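Grenero Plush Otter, Large: Review

Last updated: March 2023

We use cookies to remember your settings and count visits. Accept | Manage

I bought the large Grenero otter in January to go with the small one, which has been on my shelf for years. It came from the Jurnden shop and cost more than I normally pay for a plush.

The fur is short on the face and longer down the back. It is a gray brown, a little darker than the small otter, and the belly is cream. The eyes are plain black plastic and sit level. On my small one the left eye is slightly lower, so I checked that first.

Stuffing is firm in the head and soft everywhere else. The paws have beans in them, the body doesn't. That means it sits up against a cushion but tips over on a bare shelf. Ju-won Cheon, who runs the Harnen plush swap, has the same otter and props hers with a bookend. I tried that and it works.

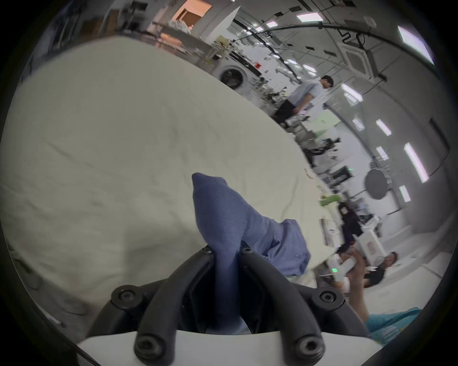
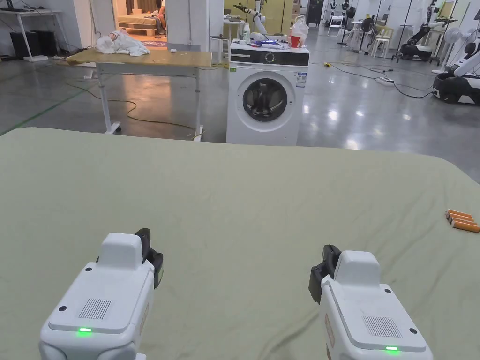 The seams are good. I pulled at both arms and the tail and found no gaps. There was one loose thread under the chin, which I trimmed. The whiskers are stitched, so there is nothing to bend in the box.

The swing tag has a number on it. Mine is 593 out of 1261. The small otter never had numbered tags, and I don't think it adds much unless you plan to sell. The sewn-in label says surface wash only. I wiped the belly with a damp cloth and the fur dried flat, then came back up with a soft brush.

There are 2 versions. The first has a green ribbon and the second has none. Chang-ho Jin wrote to tell me the ribbon one has a slightly shorter tail. I only have the plain one and can't compare them.

The Ma otter is cheaper and has better paws, but the face is flat and the fur sheds. I would pick the Grenero for a shelf and the Ma for a small child who is going to drag it around.

Four out of five. I took one off for the tipping.

Get new plush reviews by email. Enter your address to subscribe.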